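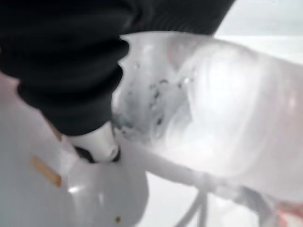 Betreff: Re: [zweiarm-betrieb] Kabelschlaufe Handgelenk, wie lang lasst ihr die?
Von: Fatima Mabaso
An: zweiarm-betrieb

Hallo Lau, hallo alle,

kurz zwischen Tür und Angel, muss um halb vier wieder an die Zelle.

> Am Dienstag schrieb Lau:
> wir haben in Borkuvcombe jetzt zum zweiten Mal ein
> Handkabel mit Bruch direkt hinter dem Stecker. Wie viel
> Schlaufe gebt ihr am Handgelenk? Bei uns sind es 200 mm,
> nach Anleitung von Rotby. Und führt ihr das Kabel außen
> oder innen am Unterarm? Außerdem: wie oft tauscht ihr
> die schwarzen Manschetten, unsere sehen nach ein paar
> Wochen schlimm aus.

200 ist zu knapp. Hatten wir am Anfang auch, geht gut, solange der Arm nur vorne über der Platte arbeitet. Sobald er nach unten in die Schublade soll, zieht es am Stecker. Bei uns jetzt gut 600 mm freie Schlaufe zwischen Handgelenk und erstem Halter, außen geführt. Sieht unordentlich aus, ist aber Absicht. Einmal in Ruhe alle Endlagen von Hand durchfahren und dabei aufs Kabel schauen, nicht auf die Hand.

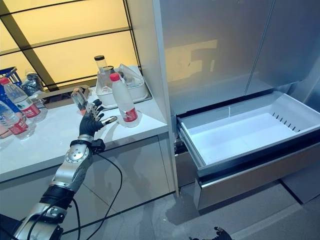
Küchenzelle Pandalstead, Arm mit kleiner Glasflasche, Kabelschlaufe vor der Schrankfront

Nachteil: die Schlaufe kann an der Schubladenkante hängenbleiben. Deshalb in der Bahnplanung einen Sperrbereich an der Kante anlegen, wir haben da 9 cm. Weniger hat bei uns nicht gereicht, mehr und der Arm kommt hinten nicht mehr in den Behälter.

Manschetten: Sichtprüfung jeden Morgen vor dem ersten Lauf, Tausch nur wenn der Stoff Falten ins Gelenk zieht. Meistens reicht glattziehen und unten neu festmachen. Bitte kein Klebeband direkt aufs Gehäuse, die Reste kriegt man kaum wieder ab.

> Und noch was, die Übergabe von Hand zu Hand klappt bei
> uns nur mit leeren Flaschen. Bei vollen dreht sich die
> Flasche weg.

Hatten wir auch. Nullpunkt der Finger prüfen!! Bei uns war eine Hand nach dem Kabeltausch nicht neu referenziert, die hat immer etwas zu spät zugemacht. 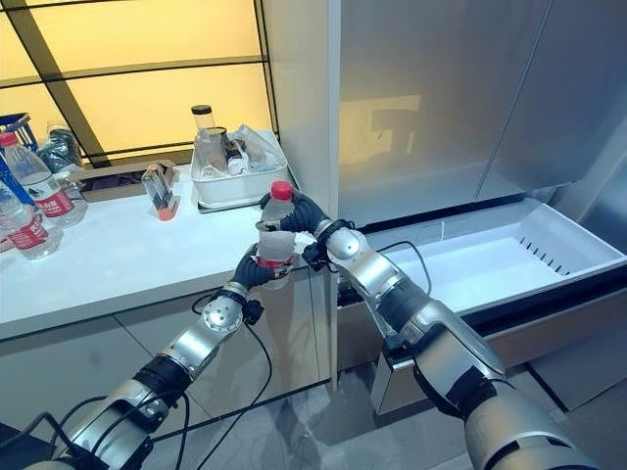
Eine Hand unten am Etikett, die andere direkt unter dem Deckel, so machen wir es inzwischen immer. Unten zuerst schließen, dann oben, dann erst die untere Kraft zurücknehmen. Umgekehrt wird die Flasche schief. Zum Einstellen 10 Übergaben hintereinander, ohne was zu verstellen, und erst danach an die Werte gehen. Sonst jagt man dem Zufall hinterher.

Reihenfolge nach jedem Kabeltausch also:
- Strom weg, Stecker auf Sitz prüfen
- Schlaufe legen, Halter nur handfest
- Endlagen von Hand
- Halter anziehen
- Finger referenzieren
- Übergabetest

Den Punkt mit dem Referenzieren schreib ich noch in unser Wartungsblat, fehlt da nämlich auch. Schick ich im Mai rum, wenn die neuen Halter drin sind.

Lau, welche Zugentlastung habt ihr am Stecker? Foto wäre gut. Und heb das gebrochene Kabel auf, bitte nicht wegwefen.

Gruß
Fatima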